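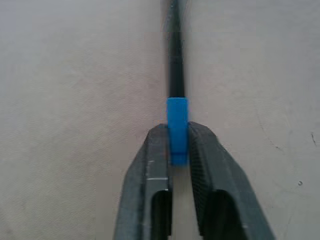
About Treltier

Treltier helps small and midsize companies get their billing and project costs under control. We work with design studios, repair shops, engineering offices and others who sell their time and often don't know what an hour of it costs them.

The firm began as a bookkeeping practice above a print shop on Garcia Street. Clients kept asking why a full order book left so little in the bank, and answering that question gradually became the job. Today we serve 100 client companies from 2 offices, one in Cakasero and one in Jindia.
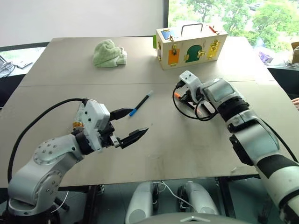

A marker pen with a blue cap end on the tabletop.

How we work

We start with your last year of invoices and quotes. A consultant compares what was quoted with what was billed, job by job, and writes up the gaps. You get the report in plain English, along with a price for any further work.
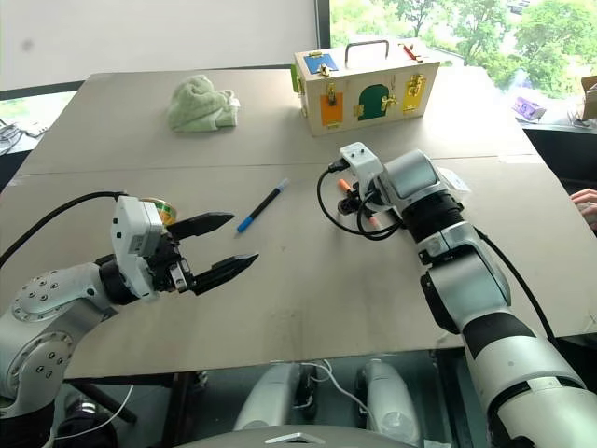 Most clients then keep us on for a monthly review. We go over open jobs, late payments and upcoming quotes, usually in a single morning call. Fees are fixed and agreed in advance. We do not sell software or take commissions from companies that do.

Our offices are open from 8:30 a.m. to 5 p.m. New clients are taken on in February and September.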